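Osvaldo Martinelli
@osvaldomartinelli

1/ Fio sobre copos com tampa, porque já me perguntaram três vezes e eu respondo sempre mal-humorado. Agora respondo mal-humorado de uma vez só.

2/ Começou em setembro. A minha filha voltou às aulas e decretou que a garrafa antiga era "de bebé". A garrafa antiga era uma Ferkau lisa, cinzenta, sem boneco nenhum. Durou dois anos. Guardem esta informação.

3/ Fui à Wikby, corredor das garrafas. É um corredor inteiro. Metade das etiquetas promete "antifugas". A outra metade promete "100% antifugas", o que me faz pensar mal da primeira metade.

4/ A minha teoria, sem prova nenhuma: paga-se o desenho e o copo vem de oferta. O mesmo formato, liso, custava bastante menos na prateleira de baixo. Perguntei ao rapaz da loja qual era a diferença. "Este tem a gatinha." Pelo menos foi sincero.

5/ Alguém aqui me recomendou a Testa, que "é outra coisa". Fui ver. É outra coisa no preço. A tampa tem umas seis peças e uma delas já nasceu para se perder no ralo do lava-loiça.

6/ Também me falaram da Plididero, que vende uma escovinha própria para limpar as borrachas. Um copo que precisa de um acessório para se lavar já me perdeu como cliente — e a escovinha também há de precisar de ser lavada.

7/ O meu método, nada científico: encho de água, fecho, deito o copo de lado em cima de papel de cozinha e vou à minha vida 28 minutos. Porquê 28? É o tempo do programa rápido da máquina. Se o papel estiver molhado quando a máquina apita, volta para a loja.

8/ Antes que venham: sim, sei que uma mochila aos saltos não é uma bancada de cozinha. Por isso é que não acredito em "100%".

9/ Posto isto, a candidata cá de casa. Rosa em cima, rosa mais claro em baixo, Hello Kitty na diagonal e uma fita cor-de-rosa por cima da tampa. Traz a legenda de tudo, "Ribbon", "Milk", "Strawberry", não vá a criança confundir um morango com outra coisa.

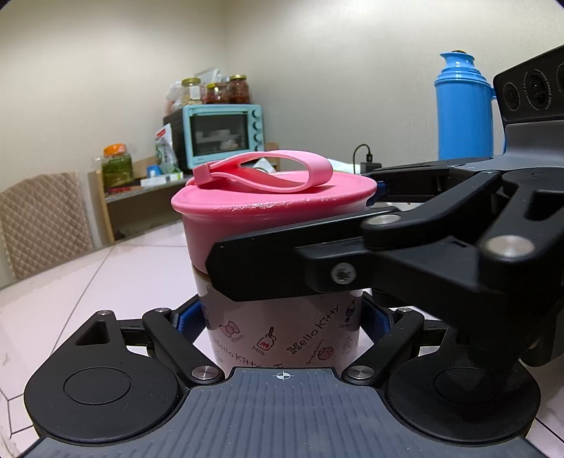
10/ PERGUNTAS QUE JÁ SEI QUE VÊM

11/ "A fita aguenta?" Não sei. Desconfio de qualquer fita que vá ser usada para rodar o copo no ar à saída da escola, e esta vai.

12/ "E a parte com os desenhos, sai com as lavagens?" Também não sei. Vou lavar à mão e com pouca fé. Na máquina não a ponho, digam o que disserem as instruções.

13/ "Vale o dinheiro?" Para mim, não. Para ela, que já escolheu o lugar do copo na mochila, a conversa está encerrada.

14/ O último fio que fiz sobre lancheiras teve cerca de 2000 visualizações e uma única resposta útil. Se alguém souber tirar cheiro a leite de uma borracha de tampa sem comprar a escovinha, diga. A Ferkau cinzenta ficou para mim.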